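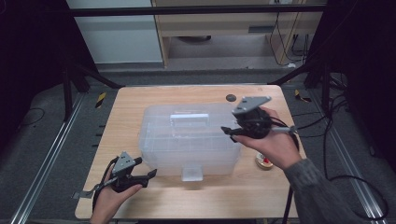
Cusport Clear Carry Box, large size: my review after a few months

I have a drawer problem. Everybody in my house knows it. Batteries, tape, thread, the little bag of screws from a bed frame we gave away years ago, it all goes in the drawer and then the drawer won't shut. So in June I finally bought the Cusport carry box, the big rectangular one with the handle on top, and I've been using it long enough now to have opinions (I have a lot of opinions).

First, the look of it. I was picturing something as clear as a drinking glass, and it isn't. The plastic is frosted, kind of milky, so you can make out the dividers inside as faint lines but you are not going to read the label on a spool of thread through the side. I was a bit let down for one evening and then I decided I like it better. It sits out on my honey-colored table most of the week and it just looks calm, which is more than I can say for the stuff I keep in it.

The handle

Big thumbs up! It's clear plastic like the rest, it stands up above the lid, and my whole hand fits under it. I carry this thing from the table to the couch to the back porch and it hasn't creaked once. My old Endale box had a skinny handle that folded flat and pinched me every single time, and I'm still mad about it.

I did load it up with nothing but jars of buttons one afternoon to see what would happen. The lid bowed a little in the middle. I took half of them out. Treat it like a sewing box and not like a toolbox and you'll be fine.

The latch

Okay, so this is where I take off a star. There's a small square tab on the front that hangs down from the lid, and you press it in at the bottom until it clicks. When it was new it was STIFF. I broke a nail on it the first week. My sister-in-law Lindiwe got it open on the first try and was very smug, and she says you have to put a thumb on the lid and push down while you pull the tab out with your other hand. She's right, it works, but it does mean this is a two-handed box. If you have sore hands or arthritis I'd want you to try one in a store before you order.

It has loosened up since. I'd call it firm now.

The inside

The dividers don't move, so take a minute with your stuff before you buy. I wanted one long space for scissors and I don't really have one, so the scissors go in slantwise and take up room that should belong to the bobbins. Thread is great in it. So are glue sticks, batteries, and those tiny packets of spare buttons that come with coats. Masking tape is hit or miss: the little rolls fit, the fat ones stop the lid from closing, and I usually end up with a roll living on the table beside the box anyway.

Corners are easy to wipe out. I spilled glitter in one of the sections (my own fault, I was rushing on a birthday card) and a damp cloth got most of it. Most of it! There will be glitter in there until I die.

Size

Please measure your shelf. I didn't. With the handle on top it's taller than you'd guess from the box part, and it would not go in the cabinet I bought it for, so now the good mixing bowls live up high and the Cusport lives where the bowls were. My husband has not forgiven me. On a table it takes up a fair bit of room too, longer side to side than front to back, so if your craft spot is a corner of the kitchen counter you might want the smaller one.

Compared with the others

I looked hard at the Burnerska before I bought this. It has trays that lift out, and I went back and forth on that for days, but it cost more and the reviews kept mentioning cracked hinges. My neighbor Thulani Buthelezi keeps his fishing bits in a Molefe and swears by it. I borrowed it for a weekend and it's sturdy, no argument, but it's solid dark green and I had to open it every time to remember what was in there. With the frosted sides I can at least tell which section is full.

Would I buy it again? Yes, and I'm thinking about a second one for gift wrap stuff, the ribbon and tags and so on. Four stars. It would be five with a nicer latch and one long section for scissors, so Cusport, if you read these, please think about the scissors.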